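Project notebook, bedroom task group
Saturday, started after lunch

Present: the whole group, except the two who have the exam. Robot battery was at 70 percent in the beginning, we did not charge in between.

Goal of today was to finish the teleoperated part of the bed task, so that we have something to train on before the Prurkwood round. The rules ask for three things: the blanket lies straight along the bed, the loose objects are off the mattress, and the pillow is at the headboard. The order is free. We decided last week to do the loose objects first, and I still think this is right. When the blanket goes first, the small things end up under the fold and the head camera does not find them again.

Before the first run I checked the zero position of both arms. The left one was fine. The right one had again the small offset at the wrist, the same that we saw with the Essien adapter plate. I set it by software and wrote the value on the tape on the laptop. Please do not remove the tape. If somebody wants to do it properly, the plate must come off and the two lower screws must be shimmed, but this is one evening of work and I would not do it before the competition.

Grippers: both on the soft setting. With the hard setting we made a pull in the fabric two weeks ago and I do not want to repeat it.

Runs 1 to 3 were for warming up the operator, not recorded. From run 4 we recorded everything. In total we have 11 runs, and I marked the ones in the sheet which I consider usable. My criteria: no human hand comes in, no emergency stop, and the arm does not stand still for a long time because the operator is thinking. The last point is the most common problem, also with me. 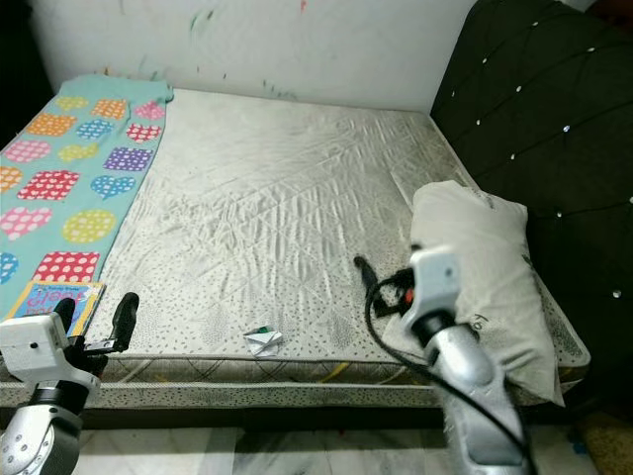
Head camera, both arms over the bed. Left gripper at the book, right one just left of the pillow.

Notes on the objects, from easy to difficult.

Pillow. Easy when the gripper comes from the side and takes a corner of the pillowcase. From the top it only pushes the pillow down and closes on nothing. The headboard is close there, so the right elbow should stay low. In run 6 I came too high and the cable loop of the right arm touched the headboard. No damage, but I fixed the loop later with one more strap.

Picture book. It lies on the blanket near the front corner, so the finger has to go between the book and the blanket, and the blanket comes along. What worked for me was to push the book a little over the edge of the mattress first and then to grip the part that stands out. This costs time but it was repeatable. Also, in the head camera the left gripper hides a part of the book exactly when you need to see it. I suggest to use the wrist view for the last bit.

Crumpled paper. Still the worst one. It is small and light, and on a wrinkled quilted mattress with dark speckles the detector gives many false boxes. I looked at the output from the Clalamport model and it was marking the print at the front edge as objects, with some 2 centimeters error also on the real paper. I think we should label more of the mattress without any paper on it. The faint yellow mark on the side band was also detected one time, but only with the low threshold.

Blanket. We tried it only at the end. Two hands are necessary. With one arm it turns around the grip point and gets worse than before. The bright pattern is good for the camera, the edge against the pale mattress is found nearly every time.

Open questions:
– Does the referee count the book as "off the mattress" if it stands on the floor and leans at the bed? The text of Zostdale says only "removed". I will write them.
– Who has the second calibration board? It is not in the gray box.
– Can we run the recording on the small laptop? The fan of the big one is loud and the microphone notes are difficult to understand.

To do before the next session: copy the recordings to the shared disk, label the mattress pictures, order straps. I can do the copying tonight. The labeling should be divided, it is too much for one person.

Stopped at 17:40, arms parked, battery on the charger.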